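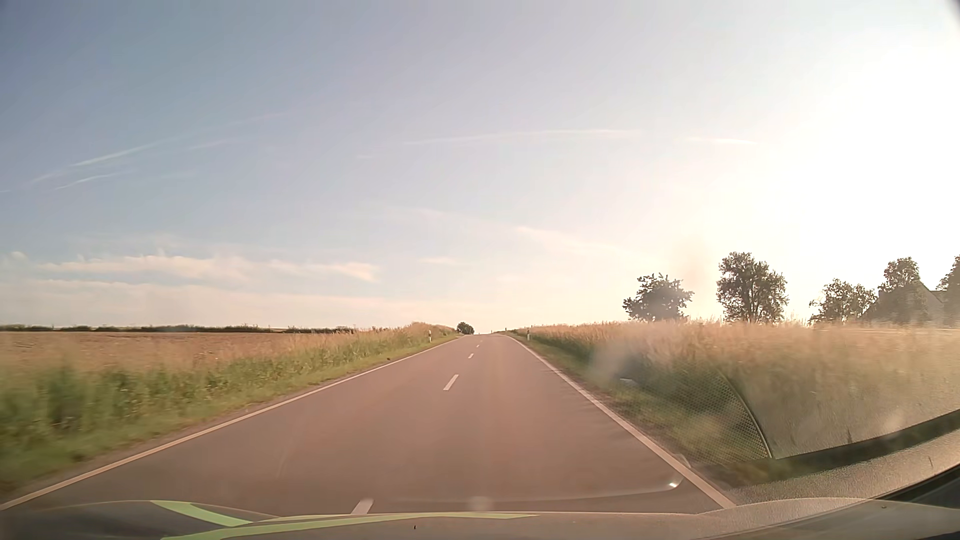 Kuvora opens Draren road test program to visitors

Kuvora will hold an open day for its automated driving program at the Draren test base in May. Visitors can ride along on the public road section, watch a lane-keeping demonstration and inspect the recording equipment in the workshop. The first ride leaves at 9 a.m.

The demonstration uses a two-lane rural road with solid edge lines and a broken center line. The driving software, named Flanel, estimates the position of the car between the lines and sends steering corrections to the vehicle. A trained safety driver sits behind the wheel for the entire run and can take over at any time by turning the wheel or pressing the brake.

Low sun is part of the test plan. Glare near the horizon reduces the contrast between paint and pavement, and reflections from the dashboard can cover part of the roadside in a windshield camera's view. Flanel assigns a confidence value to each line it detects. When the value for one edge line falls below the set limit, the software relies on the other edge line and the center dashes. If too few markings remain, it alerts the driver and hands back control.

Kuvora has logged 273 hours of driving from the Draren base under the current software version. Of these, 92 hours were recorded in the early morning or the evening. The recordings are replayed in the workshop each time the software is changed, and the results are compared with those of the previous version.

Rides last roughly 34 minutes and carry two visitors per car. A screen facing the rear seats shows the detected lane markings and the planned path. Visitors who do not ride can follow a replay session in the Farouk hall, where engineers will step through recorded drives and answer questions on line detection, braking and driver handover.

Riders must be at least 5 feet tall and must sign a release form at the front desk. Bags and tripods stay in the workshop during rides. In heavy rain, road runs will be replaced by additional replay sessions.

Admission is free. Ride slots are booked through the Kuvora visitor desk and close on the Tuesday before the event.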